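Trier ses papiers et ses cartons avec une boîte en plastique transparente

J'ai longtemps été du genre à garder tous les bouts de carton qui me passaient entre les mains. Le dos d'un bloc-notes, un rabat d'emballage, une carte un peu épaisse... ça peut toujours servir ! Sauf que le jour où j'en avais besoin, je ne trouvais rien, ou alors je tombais sur un morceau tout mou au fond d'un tiroir. En novembre j'ai fini par m'y mettre pour de bon, et comme Manon Chan m'a demandé en commentaire de raconter comment je m'y prenais, voilà ma méthode. Elle est toute bête, elle tient sur un coin de table.

Ce qu'il vous faut

Une boîte rectangulaire peu profonde, transparente ou translucide
Une grande feuille blanche pour couvrir la table
Des ciseaux ou un massicot
Un crayon à papier
Un ou deux livres bien lourds
Un sac pour le papier à recycler

Pour la boîte, pas la peine de courir les magasins. La première que j'ai utilisée venait de chez Tastel, une autre contenait des biscuits. Je les préfère basses : dans une boîte profonde, les petits formats disparaissent sous les grands et on se retrouve à tout vider pour récupérer une étiquette. Le plastique un peu dépoli me va très bien, on devine assez ce qu'il y a dedans.

Étape 1 — Préparer la table

Je commence par débarrasser complètement la table, puis je pose ma grande feuille blanche. Un panneau de carton mousse marche aussi, c'est même plus agréable parce que ça ne gondole pas. Sur le blanc, on voit tout de suite les taches, les plis, les coins mordus. Et les petites chutes beiges, qui se confondent complètement avec mon plateau en bois, sautent aux yeux.

Laissez une bande de table libre devant vous si vous pouvez. J'y mets mon crayon et ma tasse (loin des cartons, la tasse, je parle d'expérience).

Étape 2 — Tout sortir, vraiment tout

Videz les tiroirs, les chemises, le sac qui traîne derrière la porte. La première fois, j'en ai sorti 156 morceaux, je les ai comptés par curiosité et j'ai eu un peu honte. Étalez en vrac, sans chercher à ranger. On a envie de découper tout de suite, mais gardez ça pour plus tard, sinon la soirée y passe et le tri n'est pas fait.

Étape 3 — Garder ou jeter

Je prends chaque morceau et je le plie très légèrement entre les doigts. S'il résiste et revient, il reste. S'il garde la marque, poubelle à papier. Les surfaces un peu froissées ne me gênent pas tant que le carton tient debout, on peut très bien les glisser à l'intérieur d'un montage ou les recouvrir.

Partent aussi sans discussion : tout ce qui est gras, tout ce qui sent l'humidité, et les chutes plus petites qu'une carte de visite. Ghislain Cormier m'a écrit qu'il garde même celles-là pour caler ses cadres. Chacun fait comme il veut, moi j'ai arrêté.

Étape 4 — Mettre au format

Mesurez l'intérieur de la boîte, et mesurez au fond ! Beaucoup de boîtes s'évasent vers le haut et on se fait avoir. Je coupe mes plus grands morceaux deux millimètres plus courts que le fond, sinon ils frottent et se recourbent au premier changement de temps. Reportez la mesure au crayon sur un carton rigide et servez-vous-en comme gabarit, ça évite de ressortir la règle à chaque fois.

Étape 5 — Remplir la boîte

Placez la boîte au milieu de la feuille, dans le sens de la longueur, et présentez les cartons un par un. Je les incline d'abord contre le bord droit, puis je les laisse descendre. En les posant de biais, on n'accroche pas les angles et on voit tout de suite si l'un d'eux est trop long.

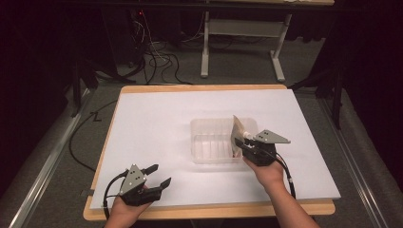
Faut-il ranger les cartons debout ou à plat ?

À plat pour les grands formats et tout ce qui est fin, parce que debout ils finissent par se courber. Les petites cartes épaisses peuvent rester debout, à condition que la boîte soit assez remplie pour qu'elles se soutiennent entre elles.

Étape 6 — Faire des intercalaires

Quand la boîte commence à être pleine, je sépare par épaisseur avec trois intercalaires, découpés dans du papier de couleur. Le fin, le moyen, le costaud. J'avais essayé par couleur au début et j'ai laissé tomber au bout d'une semaine : quand je cherche un carton, je cherche une rigidité. Faites dépasser un petit onglet et écrivez dessus au crayon, vous changerez sûrement d'avis.

Étape 7 — Aplatir ceux qui rebiquent

Pour les morceaux froissés que vous avez voulu sauver, une nuit sous deux gros livres, entre deux feuilles propres. Kimie Sekiguchi passe les siens au fer tiède à travers un torchon. J'ai testé, ça marche sur le carton gris, beaucoup moins sur les cartes couchées, qui brillent bizarrement après.

Entretenir sans y passer ses dimanches

Je refais un petit tri quand le couvercle ferme mal. J'enlève les plus vieux, je vérifie que rien n'a gondolé, et je remets la boîte sur l'étagère, à l'écart du radiateur. Sur le petit côté, je colle une étiquette avec le contenu, côté couloir, comme ça les enfants savent où se servir pour leurs bricolages — et où remettre les restes, en théorie.

Si vous avez plusieurs boîtes, prenez-les du même modèle pour pouvoir les empiler. Les miennes font 28 centimètres de long, ça rentre pile dans mon meuble et j'y glisse des feuilles A5 sans les plier. Pour du A4, il faudra voir plus grand.

La prochaine fois, je vous montre comment je range les rubans et les ficelles, qui sont pour l'instant dans un état que je préfère ne pas décrire.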